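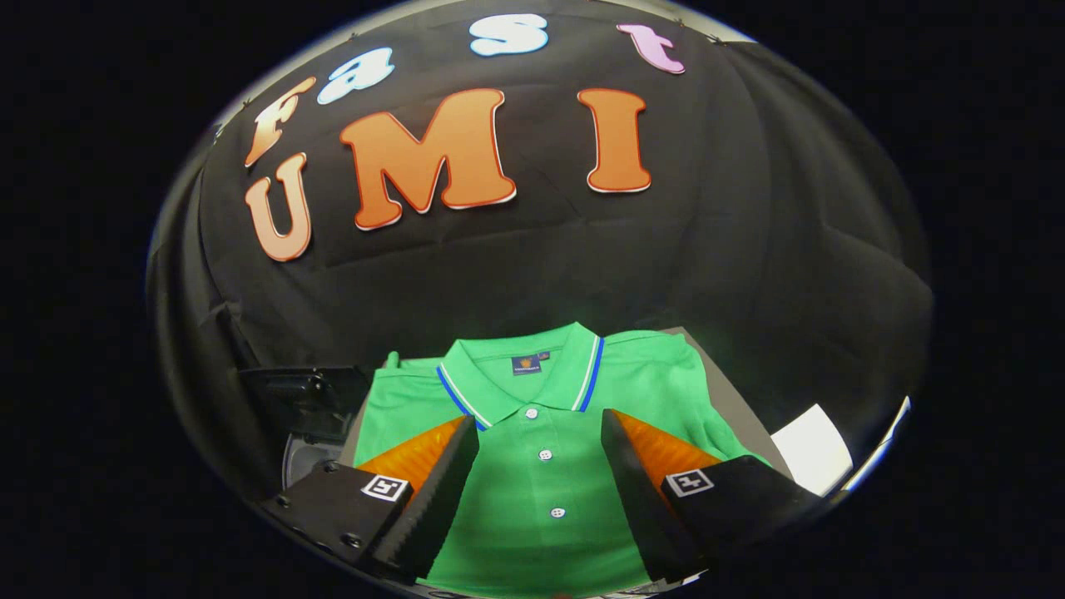 Nerys Bowen spent 33 nights in a fish cannery to make her first feature. The film, Skov, follows the women on the late shift in a harbor town where the cannery is the last big employer, and it runs without narration or music. It opened the documentary section at the Flenda festival in May and is now playing in small theaters.

Bowen grew up two streets from the plant. Her aunt worked on the packing line for 20 years, and Bowen had a summer job there herself when she was in school. "I lasted six weeks," she says. "I was slow and I kept cutting my hands. My aunt pretended she didn't know me."

She went back with a sound recordist and no crew beyond that. The owners gave permission on the condition that filming never stop the line, and the two of them wore the same hairnets and boots as everyone else. For the first 8 nights she left the camera in its bag. "People were polite to me, and I didn't want to film people being polite. I waited until they started complaining about the break room again."

The break room takes up nearly a third of the finished film. The women talk about rent, knees, a cousin's wedding, and whether the plant will be sold. Management appears only as a voice over the loudspeaker. Bowen says she did interview two managers on camera and dropped both interviews in the edit. "They were fine. They said what you would expect. Every time I cut to an office, I lost the sound of the machines, and then it took ten minutes to get back into the night."

That sound was the hardest part of the job. The line is loud enough that workers use hand signs, and much of the early material had no usable speech in it. Her recordist, who goes by Wudby and has worked with her since film school, ended up putting small microphones inside the women's collars. Some forgot they were wearing them. Bowen played each woman her own recordings before the edit was locked, and 6 conversations came out at their request.

"One of them I still miss," she says. "It was the best scene in the film. But she has to go to work with those people, and I don't."

Money came in pieces. A regional arts fund paid for the shooting, and Flollix, a small distributor that mostly handles shorts, covered the sound mix after seeing a rough cut. Between the two there was a gap of nearly a year, when Bowen taught evening classes and edited in the mornings at her kitchen table. She cut the first version by herself and says it was far too long. A friend watched it and fell asleep before the second shift change.

The women saw the film before the festival did, at a screening in the town library. Bowen sat in the back. They laughed at parts she had thought were sad, and they argued afterward over whether the loudspeaker was really that loud. Her aunt's only note was that the floor looked cleaner than it is.

The plant is still open, though the late shift has been cut back. Bowen has been asked whether she will film there again and says no. She is researching a film about a ferry route farther up the coast - a short one this time, she says, with daylight in it.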